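The Rondumton hand grippers, and why we keep buying more of them

I've been gathering demonstrations for our learning system at Celdale for a while now, and I get asked about this kit more than anything else we own, so I finally wrote it up. It's a pair of grippers you hold in your own hands. You do the chore, the grippers record it, and later the model gets to study how you did it. Our current set of chores is all backpacks and small soft stuff. 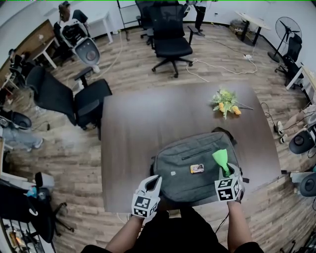
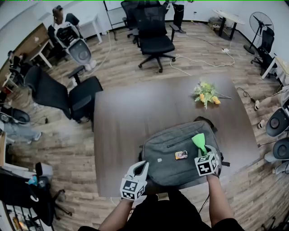 Gray backpack, green cloth in the right gripper. The view from the gripper itself:

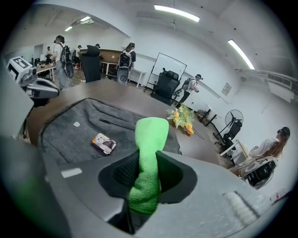

Anitz wrote in to ask why we bother with soft things at all when blocks are so much easier to score, and whether a policy trained on cloth ever gets any better at zippers. Fair question! Blocks are easier, no argument. But the people we build for want bags packed and pockets emptied, and a model that's only ever met blocks has no clue what to do when the thing in its fingers folds over. As for zippers, ask me again after September (we've only just started on those and I don't want to brag too early).

OK, the kit. You get two grippers, the marker cubes that tell the software where each hand is, a charging dock and a padded case. The full set takes me 4 minutes to get going in the morning, and most of that is me hunting for the calibration card. Each gripper weighs 400 grams, which sounds like nothing until mid-afternoon, so swap people out and stretch your wrists.

On a good day one person gets through 80 clean episodes. I throw out anything where a marker was hidden too long or I fumbled and started over halfway, though I do keep the fumbles I recovered from. Those are gold. We aim for 300 episodes per chore before we train, and we move the objects between takes, turn the bag, change who's holding the grippers, leave some clutter lying on the table. If every take looks the same you'll get a robot that can only do it your way, on your table.

Gripes: the trigger springs are stiff when new, and the cubes scuff if you toss them in a drawer (ask me how I know). Spare cubes come from Kulkarni now and ship separately, so add a couple to your first order.

Plain fingers are in the box, and the fabric sleeves are extra. Get the sleeves.

12 comments | Share this page

We use cookies to remember your cart. Accept | Settings

Contact | Shipping and returns | © Celdale | Back to top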